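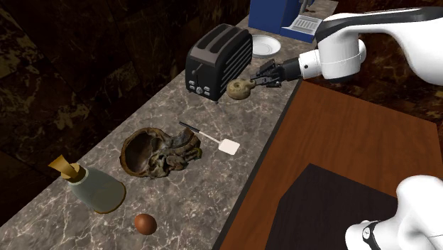

How often does the gripper on the Ovness cell need looking after?
Every 500 cycles in simulation, same as on the real arm. We keep the two in step so the log means something.

Speaker notes, Jikow session, 2024-07-10

Slide 2. Who we are – Paludwood, small team, one cell. Say it quick, move on.

Slide 3. What "looking after" means for a simulated cell. Nothing wears out, but settings drift. Somebody nudges a friction value for one test, forgets. Then finger offset. Then the wrist limit. By May we had 4 copies of the config, all slightly differnt.

Slide 4. The routine. Read out in full, people always ask:
– load clean config from Temba, never the local one
– fingers open, fingers closed, check zero both times
– wrist through full travel, slowly
– 100 grasps on plain shapes before any scanned ones
– write it down. Even if all fine.

Slide 5. Scanned meshes. Slow down here. 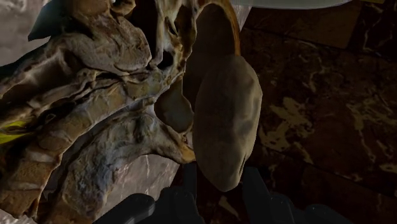
Gripper under a scanned specimen, rounded lobe just above the housing.

Point out the folds. Collision shape has to be simplified or the solver crawls. Too simple and the hollows get filled in – fingers stop on thin air. We rebuild the hull whenever a mesh changes, then run the closing test again from both sides.

Slide 6. The bad one. Run 508. Fingers reported closed, gap still there. Spent around a day on the gripper model, was the mesh scale. Check scale FIRST. Say that twice.

Slide 7. What we'd change. Lock the config. One person signs off offsets. Shorter log, the long one gets skipped.

If time: show the Temba diff page. If no wifi skip it, go straight to qustions.

Leave contact slide up. Water before slide 5.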